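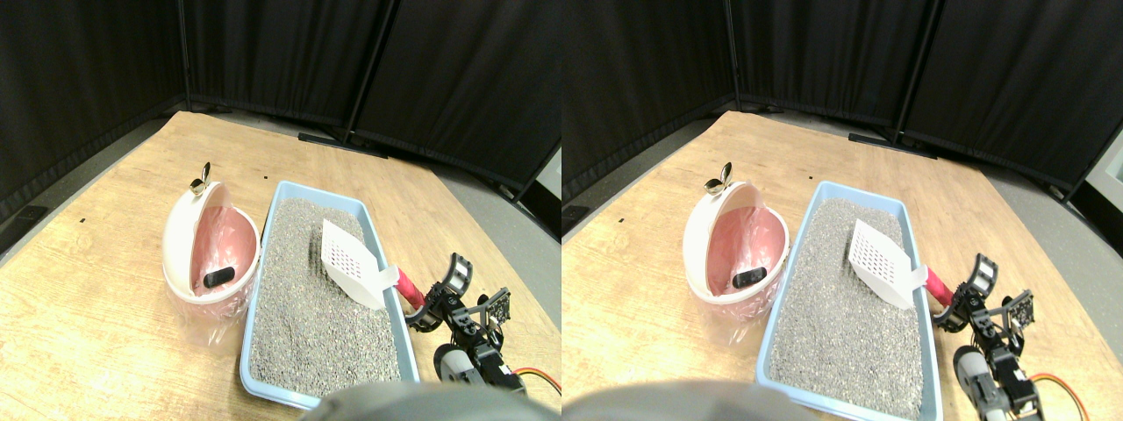
Fig. 1. Tray, scoop and lined bin on the workshop table, with the arm on the right.

Prislow: does a scooping arm make sense at home?
Leszek Chmielewska and Pramila Mittal

1. Why we doubted it
Adverts for litter robots promise a lot. We wanted to know if a small arm, put together in a shared workshop over August, could do one dull job: pick up a scoop, lift a clump out of a tray and drop it in a bin. Leszek thought it could. Pramila thought a person with a scoop would win every time, and still mostly thinks so.

2. The tray and the scoop
We used a light blue tray and grey litter. The scoop has a white slotted blade and a pink-red handle. Much of our time went on that handle. A gripper wants something it can close on in the same way each time, and a scoop lying in litter never sits quite the same way twice. Our tutor, Madhu Bajpai, warned us of this in week one and we did not listen.

The handle has a red wrap with a black Yonex band. Whether wrap of this sort makes a better hold than bare plastic, we can't say. We did not test the two side by side, so please don't quote us on it.
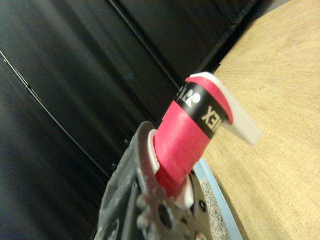
3. What we would not claim
We logged 8 practice sessions. That is far too few to say the arm is reliable, and we picked the starting position of the scoop ourselves, which flatters it. Amber Mapplebeck asked what happens if the bin gets nudged. We have no good answer, as the bin position is typed in by hand.

4. Next
Random scoop positions, and a timed comparison against Pramila.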